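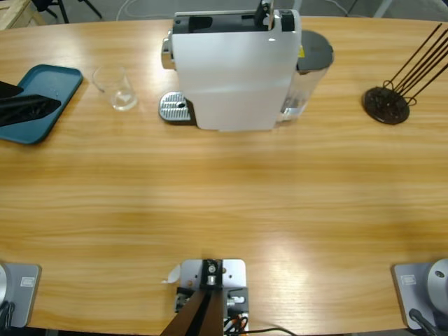

# Okura's two-armed coffee robot gets its first big batch of lessons

The Drusstead team behind Okura has started recording coffee-making examples for its two-armed robot, and the early numbers are great fun to watch! By Sunday evening the count stood at 127 finished runs toward a goal of 2000, all of them made with a capsule machine, a drinking glass, a teal tray and a capsule stand on a wooden table.

Every run is done by a person steering both arms from start to finish. The system stores how the arms moved along with the camera views, and a learning model will later try to copy the whole job by itself.

"I thought the lever would be the hard part, and then I spent a whole morning on the glass," said Merle Maihi, who leads the recording sessions. "Clear glass is tough for a camera. I love it, though. You get a feel for the arms, and by lunch you're pouring coffee for the whole room."

Four operators share the work, so the model sees more than one person's way of reaching and gripping (Maihi is apparently the fastest, by a good margin). Between runs they shift the glass and tray a little and change the lighting. Runs with a fumble and a good recovery are kept too, tagged separately.

Training starts at the Mudgway lab once the first 2000 runs are in. A second table, using a different coffee machine, is planned for Ferkier in July.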